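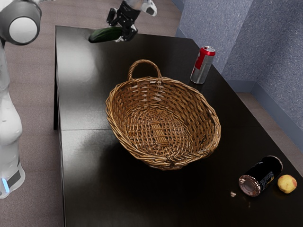

Football Boards > Rules, Discipline & Officiating > Club game

Thread: Six match ban for the Harnitz captain, what now for the run-in

eastterrace_48
Ok so its official, club statement went up an hour ago. Six matches for the red card plus what he said to the fourth official afterward. Starts immediately. That takes him out of basically everything that matters until June.

Club says they're "considering" an appeal. They always say that.

Thoughts? Mine is six is a joke. Three for the tackle, fine. Three more for words? Guys say worse every week.

offside_trap
They say worse every week and dont say it to the fourth official's face with his finger in the guy's chest. Six is about right.

harnitzfan_north
Was there a finger in the chest? I was in the north end and saw nothing like that. Report only mentions "abusive language."

offside_trap
Report mentions "abusive language and physical intimidation." Read the second page.

harnitzfan_north
There's a second page??

harnitzfan_north
ok found it. Hmm. Still think four.

milk_crate
Don't appeal. Please. Seltiso appealed a four-match one last season and it went UP to five, plus the deposit gone. Panel hates it when you waste their evening.

eastterrace_48
Deposit is 1,000 no? Thats not nothing for a club our size.

milk_crate
1,000 yes, back if you win even partly. And you get 48 hours from the written decision, not from the announcement. So the clock probably started this morning.

Keeperglove
48 hours is for match incidents. For conduct toward officials its longer I'm pretty sure.

milk_crate
It was longer. They changed it before the season. Same window for both now.

Keeperglove
Source?

milk_crate
The handbook, appendix on time limits. Not going to type it out on my phone

Keeperglove
Looked. You're right. Carry on.

ladderman
Bigger question imo — does it cover the cup? Because if cup matches count toward the six he's back a lot sooner. If its league only, season over.

offside_trap
League only for the tackle part, all competitions for the conduct part. So he misses the cup game as well but it also counts toward serving. At least thats how it went with the Ķēniņš thing.

ladderman
Ķēniņš was a friendly though wasnt it? Preseason tournament. Totally different section of the rules.

offside_trap
Sending off was in the friendly, ban was served in league. Which is my point, they carry over when it's conduct.

ladderman
No, your point was the cup.

offside_trap
My point was both lol
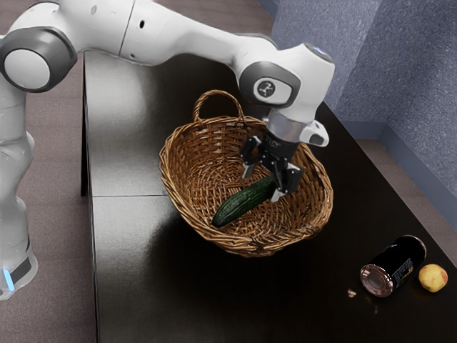 Page 2: Replies, newest last

harnitzfan_north
Can everybody stop arguing about the Ķēniņš case and talk about who wears the armband

eastterrace_48
Left back. Obviously. Been vice captain two years.

Keeperglove
Left back can't organize a back four, let alone a team. Give it to the keeper.

eastterrace_48
Keeper captains are useless, he's 60 yards away from the ref every time theres a decision.

Keeperglove
After last weekend maybe we want our captain 60 yards away from the ref

milk_crate
Ha. Fair

ladderman
Who plays in the middle though. We have no other holding player. The kid on loan got 20 minutes all year and looked lost for all 20.

harnitzfan_north
He looked lost because he was put on at right wing?? Play him where he plays. He was very good for the reserves.

offside_trap
Reserves is reserves.

makix_away
Makix fan here, coming in peace, we play you next. For what its worth our guy got four for pretty much the same words, no tackle involved. So six for both together is consistent. Harsh, but they've been harsh with everyone. What bothered our lot was the waiting, took them ages to hear it and he kept playing in the meantime, then missed the end of the season when we needed him.

eastterrace_48
See thats worse in a way. At least ours was quick.

makix_away
Exactly. Take it and move on. Also selfishly I'm delighted he's not playing against us

harnitzfan_north
go away (nicely)

milk_crate
Does anyone know if he can be in the dugout? Ours used to sit on the bench in a tracksuit when suspended and got told off for it.

Keeperglove
No dugout, no tunnel, no dressing room from an hour before kickoff. He can sit in the stand like the rest of us. Training is fine, so he'll stay fit.

ladderman
And fined on top by the club I'd hope. A captain with his experience should know better, tackle was dumb but it happens, walking back 30 yards to have a go at the official is a choice.

eastterrace_48
He apologized. In the statement, last paragraph.

ladderman
The press office apologized.

offside_trap
^ this

harnitzfan_north
You lot would have run him out of town in the fall too and then he scored the winner at Seltiso. Short memorys on here.

offside_trap
Rate him. Still six games.

eastterrace_48
Update — local radio saying no appeal. Club accepts it. So thats that, 6 it is. Sticking to my opinion its two too many.

milk_crate
Good, sensible. Bank the 1,000 and buy the pitch some grass seed.

Keeperglove
Anyone got a spare for the Makix game btw? Away end, will pay face value. PM me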